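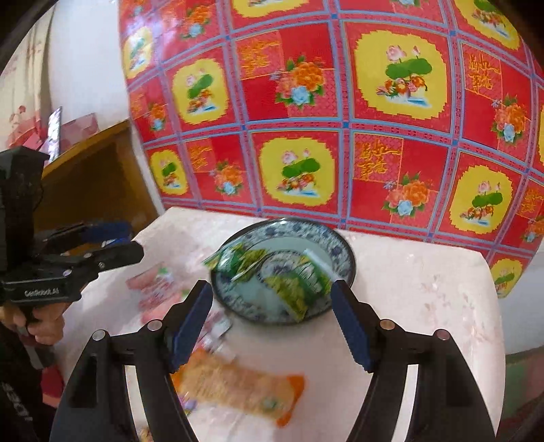 Two green packets on a patterned plate

About Flimell

Flimell is a small papercraft workshop and shop run by Miloslav Danko and Shiyu Liao. We sell card blanks, ink pads and rubber stamps, and we teach people to use them. We don't promise to unlock your creativity. We have read that on a lot of craft websites and are still not sure what was locked.

We met on a card-making course in Dellwood that charged a great deal for a bag of glitter and a talk about mindfulness. The glitter was fine. The talk sent us both to the pub, and the shop was planned there.

What we sell

Our stamps are cut by Vávra, who also make the wooden mounts. They are not the cheapest. We tried cheaper ones and the edges went soft before Christmas cards were done. The card is a smooth white stock that takes dye ink well and pigment ink slowly, so leave it overnight whatever the pad says on the lid.

We don't stock die-cutting machines. Customers ask, and we have used several, and most of them seem to end up under a bed. If you already own one and love it, good – our card will go through it.

You won't find "limited edition" on anything here. When a stamp sells well we order more of it.

Classes

Classes are for 9 people at most and last 2 hours. Shiyu takes the beginners and Miloslav takes heat embossing, which he thinks is overused and teaches anyway. You will go home with four cards. Some may be wonky. We give no certificates, as we can't think who would ask to see one.

The Cosov swap

Each December we run a card swap with the stampers' club in Cosov. Last time it brought in 1000 cards, a fair few of them robins. We doubt that postal swaps build "global community", as one magazine put it, but the post is certainly better that month.

Visiting

The shop opens at nine and shuts at four. There is a newsletter, sent when we have something to say, so don't wait up for it.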